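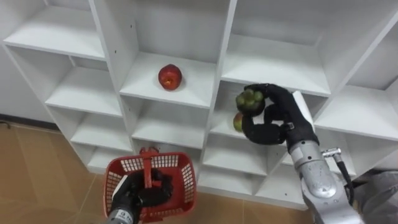
Shelves, baskets and a very good lunch: our Thursday at Zistadier

I had been looking forward to the Zistadier open day ever since Sevim Soylu mentioned it over the winter, and I still came home with more to talk about than anybody in my house wanted to hear. If you like shops, storage, or just seeing how ordinary things get put where they are, go next time. You need to sign up ahead, but it's free and they let you stay as long as you like.

The place is out past the Yaman furniture outlet, in a long low building with parking around the back. Doors opened at 9 and I was there by ten past, which got me badge 87, so plenty of people are keener than I am! There was tea in the entrance hall and a table of sesame rings that went very fast.

The shelf room

We started with the white shelving, and this was my favorite part of the day. It's a modular unit made of thin white panels that make a grid of square open compartments, going right down to near the floor. I've been trying to sort out the back wall of our little co-op store for ages and I stood there like a kid at an aquarium. Everything was so plain and clean, with most of the compartments bare, and then one shiny red apple sitting alone in the middle of it all. You wouldn't believe how good an apple looks with that much white around it. (I have since tried this at home with a pear and a bookcase. Less impressive.)

The theme in this room was fruit: getting it out of a red plastic basket and onto shelves, or off the shelves and into the basket, and how the height of each shelf changes the job. Fadime Gezer led our group and she was wonderful, quick and funny and happy to be interrupted. She spent years in produce before she came here and it shows. Her big point was that people fill shelves from the middle because it's comfortable, and then the top row and the bottom row turn into dead space. She had us try it for ourselves on a practice unit next door. I did exactly what she said I would do. So did the man after me, who had been listening to her the whole time.

I asked her about bumpy fruit, the kind that won't sit still, because we get custard apples in the fall and they're a pain to stack. She said to stop stacking them. One layer, a folded cloth underneath, and leave gaps so that customers can pick one up without squeezing its neighbors. We also talked about deep compartments versus shallow ones. She prefers shallow for anything that bruises, and I was pleased to hear it, having lost that argument at the co-op twice.

The Himar room

Across the hall was a display from Himar, who make baskets and crates. Lots of handles to try! I hadn't thought much about handles before. Sevim picked up every single one and ended up ordering two baskets with a wide flat grip, and I wrote down the model and then lost the paper, so if anyone reading this has it, please send it to me.

The wall at the end had a chart of what moved through the practice rooms last season, 3,374 pieces of fruit in all, with a sad little column for the ones that got dropped. Lemons did best. Peaches, as you'd guess, did not.

Lunch and the afternoon

Lunch was lentil soup, bread and pickles, served at long tables by the Daltance kitchen crew, and I had seconds. I sat with 7 people from a school cafeteria who were there to get ideas for their fruit counter, and we swapped stories about bananas until somebody came to move us along.

The afternoon talk on labels was a bit slow, and the room was warm. I did pick up one tip: put the price under the compartment on the left corner, always the same corner, and people stop asking. We've done it at the co-op now and it looks much neater.

A few practical notes if you're going. Wear shoes you can stand in. The 99 bus stops right outside but the last one back leaves at 5:40. Bring a tape measure, as they're glad to let you measure the practice shelves and I had to borrow one. The next open day is in October, and Sevim and I have already put our names down.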